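Call for Participants: Letters in Many Hands, a Residency in Epistolary and Collaborative Fiction

Tefera House, Breltau
Posted February 1, 2019

The Tefera House literary program invites applications from writers, translators and editors for its next residency in collaborative fiction. The residency supports work in which a single story is written by more than one person, whether in alternating chapters, in paired voices, or as a shared manuscript with no marked division between authors.

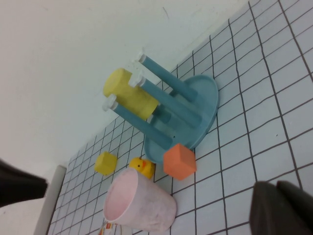
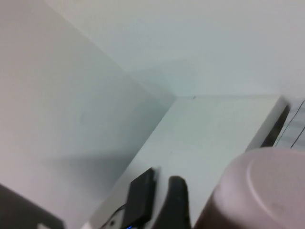

The program is open to emerging and established writers. Applicants may apply as an existing pair or group, or as individuals who wish to be matched with a partner. Places are limited to 14 participants.

About the Program

Fiction written jointly has a long history and a small critical literature. Novels by two authors are often reviewed as curiosities, and the working methods behind them are seldom recorded. The residency was established to give such projects time and editorial support, and to keep a record of how they are made. Participants are asked to maintain a working log during their stay, which is later deposited, with their permission, in the Isteck Reading Archive. The archive now holds 293 items, among them annotated drafts, plot outlines, correspondence between co-authors and recordings of planning meetings. Residents have full access to the collection.

The residency does not favor any one genre. Past residents have worked on crime fiction, historical novels, linked short stories, fiction for young readers and one very long ghost story. Projects based mainly on memoir, journalism or academic research are outside the scope of this call, although a work of fiction that draws on such sources is welcome. Screenplays and stage plays are not eligible.

Dates and Place

The residency takes place in November and lasts four weeks. Participants are expected to be present for the full period. Short absences for family or medical reasons can be arranged with the program office and will not affect the stipend.

Participants live and work at Tefera House, which stands on the east side of Breltau near the old rail yard. Each resident has a private bedroom and desk. Kitchens and bathrooms are shared. The house has 2 common workrooms, one of them reserved for silent work until early evening. The Isteck Reading Archive is a short walk away and is open to residents every weekday.

What the Program Provides

Each participant receives housing for the full residency and a stipend to cover food and daily costs. The amount of the stipend is confirmed in the offer letter and is the same for all participants, regardless of publication record.

Travel to and from Breltau is paid back on presentation of receipts, up to a limit set according to the distance traveled. Participants traveling from abroad should contact the program office before booking, as some fares must be approved in advance.

Every project is assigned an editor, who reads the work in progress and meets with its authors once a week. Editors do not rewrite manuscripts and have no claim on the finished work. All rights remain with the authors. The program asks only for a brief acknowledgment in any published edition.

At the end of the residency, participants are invited to read from their work at a public evening organized with Hurel, the independent bookstore and small press on Market Row. Participation in the reading is optional. Hurel may ask to see completed manuscripts, but residents are under no duty to submit to the press, and acceptance into the residency carries no promise of publication.

What Is Expected of Participants

Residents are expected to work on the project described in their application. Some change in direction is normal and does not need approval. A move to an entirely new project should be discussed with the assigned editor during the first week.

Residents attend one group session each week, at which two projects are discussed in detail. Pages are circulated the day before, and all participants are expected to have read them. The remainder of the week is unscheduled.

The working log may be kept in any form. A few lines at the end of each working day are sufficient. Authors who share a project may keep one log or separate ones; the program has found separate logs more useful to later readers, particularly where the authors disagree about who first proposed a turn in the plot. Participants may place a closed period on their log, during which it cannot be consulted by anyone outside the archive staff.

Who May Apply

Applicants must be at least 18 years of age on the first day of the residency. There is no upper age limit. No degree is required, and previous publication is not a condition of entry.

Applications are accepted from any country. Group sessions are held in English, but the project itself may be written in any language, provided that an English translation of the sample pages is supplied. Pairs consisting of an author and a translator may apply where both will contribute to the writing of the original text. The translation of a finished work is not eligible.

Groups of up to four may apply together. Each member of a group counts as one participant and must be able to attend in person. Remote participation is not offered — requests of this kind have been made in the past and cannot be met.

Former residents may apply again after two full years, with a new project.

Matching for Individual Applicants

Writers without a partner are encouraged to apply. Individual applicants complete a short form on reading habits, working hours and preferred methods of drafting. The selection panel proposes matches on the basis of this form and the writing samples. Both writers receive the other's sample and have ten days to accept or decline. A writer who declines a proposed match may be offered another if one is available, and the refusal is kept confidential.

Matched writers develop their project together after acceptance. They are asked to hold at least one conversation by phone or video before arriving and to send the office a one-page outline. The outline is used to assign an editor and is not binding.

How to Apply

A complete application consists of the following:

The application form, completed by each member of the pair or group.

A project description of no more than two pages. It should state what the work is, how far it has advanced, and how the writing is to be divided or shared. Individual applicants may instead describe the kind of project they hope to undertake.

A writing sample of no more than 80 lines of verse or ten pages of prose. Verse is accepted only from applicants whose project is a narrative in verse. Pairs and groups may send joint work, separate samples, or a combination within the same page limit.

The matching form, for individual applicants only.

The name and contact details of one person familiar with the applicant's writing. Letters of recommendation are not requested, and any that are sent will not be read.

Applications may be submitted through the program's website or by mail to the program office at Tefera House. Printed materials cannot be returned. There is no application fee.

Incomplete applications are held until the closing date, and the office will send one reminder listing the missing items. The closing date is shown on the application form.

Selection

Applications are read by a panel of three, composed of one former resident, one editor and one member of the archive staff. The panel changes each year. Writing samples are read first, without the names of the applicants. Project descriptions are considered at the second stage.

The panel looks for strong writing and a workable plan for writing together. A detailed plot summary is less helpful than a clear account of method — who drafts, who revises, and what is done when the authors do not agree.

All applicants are informed of the result in writing. The program is unable to give individual comments on applications that are not selected. A short waiting list is kept, and those on it are told their position.

Access

The ground floor of Tefera House is step-free and includes two bedrooms and an adapted bathroom. The upper floors are reached by stairs only. Applicants with access needs are asked to describe them on the separate access form, which is not seen by the selection panel. Large-print copies of this call and of all forms are available on request.

Questions

Questions about eligibility, travel or access should be addressed to the residency program office at Tefera House, Breltau. The office replies to written questions within five working days. Applicants unsure whether a project falls within the scope of the call may send a description of no more than one paragraph before applying.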